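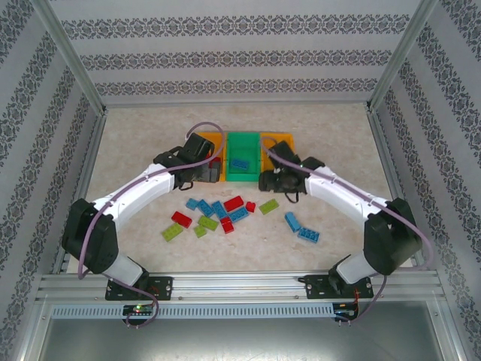
Issue 38

I'd been told to bring a notebook and an empty stomach, and I'm glad I did both. Giorgia Sorrentino has run the evening Italian class at Billura for 19 years, and she does the whole first half hour with the kettle on and a plate of almond biscuits going round. By the time I'd sat down she had already corrected my pronunciation of my own order at the café downstairs.

"You said it like a man reading a tax form," she told me. "Again, please, and open your mouth!"

So I said it again, and then again (I'm still not sure I passed), and we got talking.

She came over at 24, meaning to stay one winter. The first job was in a hotel laundry, the second was washing up, and the teaching started by accident when the chef's wife wanted to write to a cousin in Bari. "I knew nothing about teaching. I told her, this is the verb, learn it. She cried. I cried a bit too. Next time I brought a recipe and we did the verbs out of that."

The recipes are still how she does it. Beginners get a tomato sauce, which is nearly all commands - chop, stir, wait, taste. The second year moves on to stuffed peppers and the past tense. I asked what the advanced group cooks and she laughed and said they mostly argue about football, and that arguing is the hardest thing to do in any language, so she lets them get on with it.

One of that advanced group is Senthil Ramasamy, who turned up early with his coat still on and stayed for most of our chat. He already spoke Tamil, English and enough French to get by, so I asked him why he'd bothered with a fourth.

"My knees went," he said. "I used to play badminton on that evening and I couldn't stand sitting at home. I picked it off a leaflet. It was this or upholstery."

He's been coming for six years now, and last November he gave a talk to the whole class about his grandmother's house, without notes. Giorgia says she marked it very harshly. He says she wiped her eyes with a tea towel, and she says it was onions.
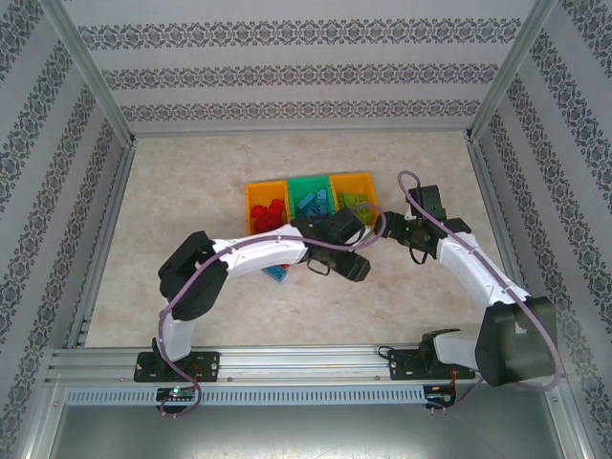
I did want to ask about the phone apps, as everyone I know seems to have one. She isn't against them. Half her students arrive with a good stock of words that way, and she's happy to have the work done for her. What they can't do is listen. "They know the word for spoon. Then I say, quickly, can you pass me that spoon, no, the other one, and they look at me like I am the radio." Her cure is the card box, 310 little cards with something on each that a real person once said to her in a shop or at a bus stop, read out at full speed and never repeated. I had a go at four of them and got one, and it was "good morning".

She writes a new card whenever she goes home to see her sister. There are some I can't print here!

We talked a bit about money too. The fee hasn't gone up for three years, and she'd like it to stay put, although the room costs more than it did. Senthil thinks people would pay extra and told her so. She told him, in Italian, something that made him go and top up the kettle.

Before I left I asked what she'd say to someone who thinks they're too old to start. She didn't like the question much. "Too old for what? To order lunch? I had a lady who started at 81. Her grammar was terrible and she never stopped talking. In Naples they would have made her mayor."

New beginners can join on 26 August 2014, and you don't need to book. Bring a pen, and eat something light beforehand, because of the biscuits.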